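Rovton Craft Help > Painting & Finishing > Small wooden items

Paper napkin keeps sticking to my little wooden blocks when I paint them
Viewed 116 times

Yetunde Okonkwo
posted 2024-08-13

Hi all! I'm painting a set of small plain wooden blocks for my niece (bare pale wood, no varnish or anything on them) and I've hit a dumb problem. I put a paper napkin down to save the table, set the block on it, paint the top and sides, go off and make dinner, and when I come back the bottom edge is glued to the napkin. I peel it off and there's a fuzzy white beard all the way around. Then I sand that off and take half the color with it.

I'm using ordinary acrylics and a slim paintbrush with a pointed tip. The table has a glossy top with a reddish-brown wood-grain look, and I really don't want to paint on it bare. I tried a folded napkin and a scrunched-up one, and the scrunched one was worse, if anything.

So, two things. What should I put under the blocks? And do I need to prime them first? The first coat just vanishes into the wood, and I've been slapping on extra to make up for it, which I'm guessing doesn't help with the sticking.

Adding my pictures down here.
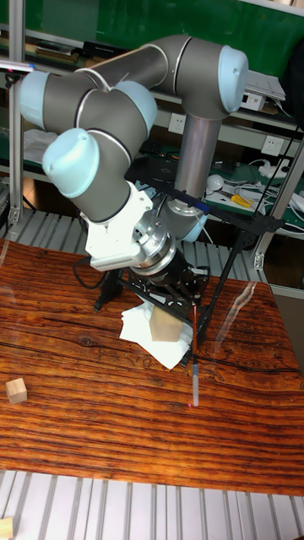
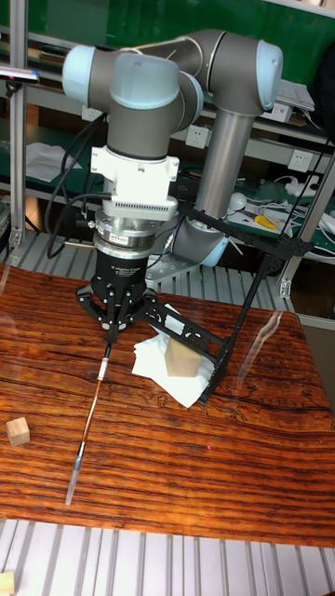
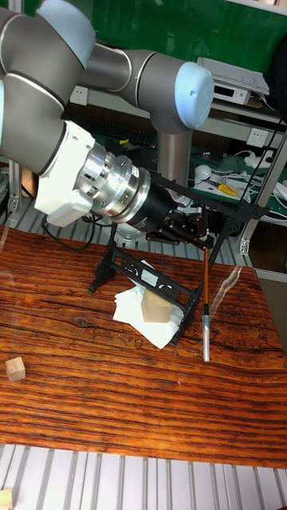
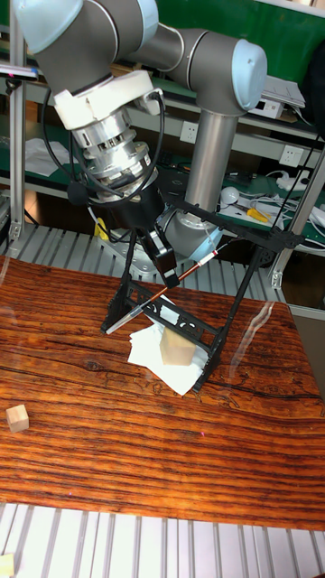 Same tabletop in all four. The block is on its napkin in the first, third and fourth, and the fourth has the best view of the paintbrush.

Birthe Thygesen

Oh, I've grown that beard on so many things! It's the napkin. Paper napkins and tissues are soft and full of loose fibers, and wet acrylic grabs them and dries right around them. Crumpled is worse because all those little peaks poke up and touch your painted sides.

Swap it for baking parchment. Acrylic lets go of it pretty easily, and if you tape the corners flat it'll look after your shiny table too. Wax paper works, but I've had a bit of wax come off on the wood, so I stick with parchment. Keep the napkin, just put it off to one side for wiping your brush (that's the only job it's good at).

The other thing is to get the block up off the surface. I push 3 thumbtacks into a scrap of cardboard from underneath so the points stick up, and set the block on the points. You get tiny dots you'll never notice. If you hate dots, paint the top and the upper part of the sides, wait 45 minutes, flip it over and do the rest. That's what I do when it's humid, and I leave it longer if it still feels cool to the touch.

And yes, thinner coats! Two thin ones beat one gloopy one every time. Don't load the brush right up to the metal part, either, or it'll run down the side and pool at the bottom edge, and then whatever is under there is going to stick.

Nii Gyamfi

parchment +1. or just use a plastic lid, that's what I do

Aurelia Lazăr

Going to pick up the primer part, as it got skipped. Bare wood drinks the first coat, so you can either seal it or let the first coat be your sealer. For toy blocks I water down white acrylic until it's like milk, brush it on all six faces, and let it dry completely. The wood will feel rough afterward (the water lifts the grain) so give it a light rub with fine sandpaper, wipe off the dust, and then do your color. You'll use way less paint.

If the kid is still at the chewing age I'd check the label on the paint and whatever topcoat you use. "Nontoxic" on a craft paint doesn't always mean it's meant for something that goes in a mouth.

For the ones that already have fuzz, don't sand dry. Dampen the fuzz with a fingertip, give it a minute, and roll it off. Whatever's left can be sanded once it's dry again.

Yetunde Okonkwo

Thank you!! Parchment is going down tonight, and I'm stealing the thumbtack trick. Niece is seven so the chewing is mostly behind us. Will try the milky white coat on one block first and come back if it goes wrong.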